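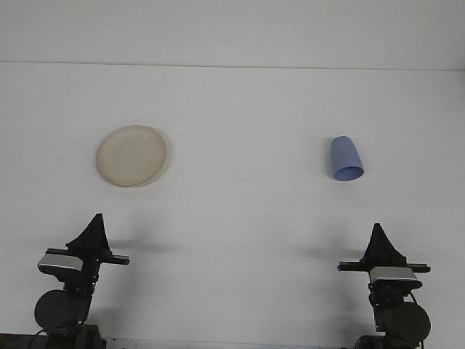
The Log Said Everything Was Fine

Our bench cell at Pukthorpe logged 100 runs of its cup-and-plate routine on 1/7/23, and the Condemo dashboard gave every one of them a green check. Somewhere in that stack were 14 runs in which a gripper closed on air, traveled with great dignity to its target and let go of nothing. The software was delighted.

The fault was dull. The Brendis controller reports that the fingers have closed. It was never asked whether they closed on anything, and we had wired "closed" straight to "success." A smoke detector built on this plan would tell you whether it had a battery.

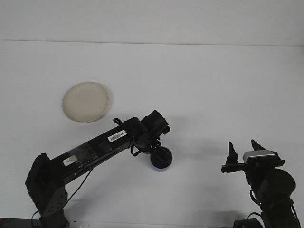
My quarrel is with the habit of treating a finished motion as a finished job. Vendors do it, and so did we, for 2 years, because it makes for handsome charts. Put a plate on a white table with an arm on either side, and the only question worth money is where the cup is. The joint angles can't tell you that. They can tell you where the arm is, a subject on which the arm is already well informed.

The fix we settled on takes up to 30 seconds per run. The system looks at the table before it congratulates itself, and if it can't find the cup where it should be, it stops and asks for a person. Throughput dropped. So did the green checks, and I have come to like the red ones – they read like mail from a grown-up. 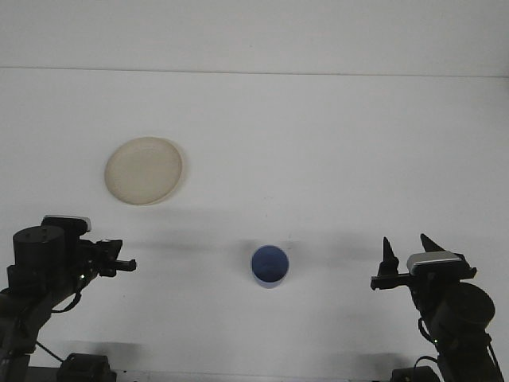 Bognár wrote back to say that I was making a safety matter out of a missed cup, and that a check on every run is a tax on the ones that go right. I'll pay it. The same line of code would have called a crushed hand a success, provided the fingers closed.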